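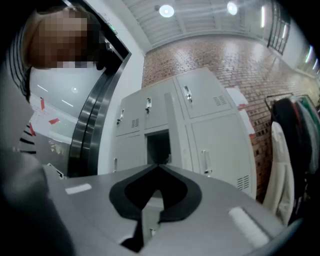
Person standing, hair light brown.

Plomness Community Hall, kitchen and store room
Monthly safety walk-through, March
Checked by: Qistina Hartono
Marks used: OK, FIX (before the next booking), WATCH (look again next month)

EXITS AND WALKWAYS

Front doors open fully from inside: OK
Side door by the kitchen: FIX. The push bar works but the bottom of the door drags on the mat. Take the mat up or get a thinner one.
Exit sign lights: OK
Hallway clear to full width: WATCH. Stacked chairs were out past the yellow line again. I moved them back to the alcove. The stack limit is seven chairs and one stack was over.
Ramp handrail tight: OK

FIRE

Extinguisher in kitchen, gauge in green, pin and seal in place: OK
Extinguisher in store room: FIX. Gauge is fine, but the bracket has one screw missing and the unit leans.
Fire blanket beside stove: OK
Smoke alarm test button, all units: OK. The one over the stage needs the long pole, now kept behind the piano.
Exit map on wall: WATCH. It still shows the old closet that became the second restroom.

KITCHEN

Refrigerator at 38 or below: OK
Freezer seal: WATCH. Small split at the lower corner, not leaking yet. Part is on the Diekmann order.
Stove knobs all turn off with a click: OK
Hood filter clean: FIX. Greasy to the touch. Groups that fry food are supposed to wash it after, see page 2 of the rental sheet.
Knives in the locked drawer: OK
Hot water at hand sink: OK, takes a while to come through.
First aid kit: FIX. No burn gel, and only a few small bandages left. Log sheet not filled in by whoever used them.

ELECTRICAL

Panel door closes, labels readable: OK, except breaker 13 has no label. I believe it feeds the outside lights but did not switch it off to find out.
GFCI outlets trip and reset: OK
Extension cords: FIX. Brown cord in the store room has tape over a nick. Cut the plug off and throw it away.
Coffee urn cord: OK

STORE ROOM

Heavy items on low shelves: WATCH. Folding tables are fine. The box of Verow floor cleaner is still on the top shelf, and that box is heavy.
Cleaning products in original bottles: OK
Step ladder feet and locks: OK
Light switch reachable from the door: OK

Carried over from last time: loose stair tread at the stage, done. Areson quote for the side door closer, still waiting.

Keys returned to the lockbox at 4:30 p.m.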